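What an Open Day Should Show

Each June, Brasex opens its repair and dismantling workshop at Gadholm to customers, local officials, and members of the trade. This year's event drew 347 registered visitors, and most of them gathered at the computer bench, where the Uller hand was demonstrated on desktop machines of the ordinary office type. It is the view of this writer that the demonstration was well chosen, and that other firms would do well to follow its example.

The usual practice at such events is to give a robot a task designed for it. Blocks are stacked and bottles are moved from one tray to another. Visitors leave impressed and poorly informed. A used computer offers no such courtesy. Cables lie where the last technician left them, metal surfaces throw back the workshop lights, and delicate parts sit close to sturdy ones. Anyone who has replaced a memory module knows how little room there is for a finger.
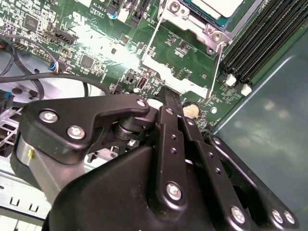
The Uller hand over a motherboard, with the memory slots and processor socket beyond the fingertips.

Emerson Siqueira, who directs the workshop, spoke for 22 minutes and made few promises. He told visitors that the purpose of the program is to learn which steps in a teardown can be handed to a machine and which should stay with a trained person. He declined to say when the first group would outgrow the second. Several guests appeared disappointed by this answer. They should have been reassured by it.

There is a serious argument on the other side. Filippos Nikolaidis, writing in the Fairweather trade bulletin, holds that public demonstrations of unfinished systems do harm. Customers see a slow machine, he writes, and conclude that the whole field is slow. He would have firms wait until the work can be shown at full production speed. The concern is a fair one, particularly for small companies that depend on a handful of contracts.

Yet the cost of waiting is greater. Gadholm processes 2000 computers in a busy month, and the people who handle them have a direct interest in what is coming to their benches. They are better served by seeing the equipment early -- and by asking hard questions of those who build it -- than by a polished unveiling after every decision has been made.
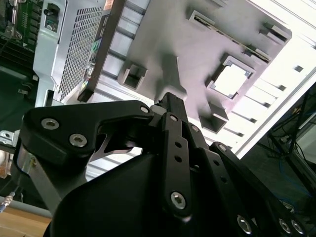

Recommendations for Next Year

Brasex should allow more time at each station. Groups were moved along after five minutes, too short a period to follow even one task with care. Printed notes should state plainly which actions are performed under human control and which are not. Finally, bench technicians should be invited to speak alongside management. Their judgment of the hand, favorable or otherwise, would be worth hearing in public.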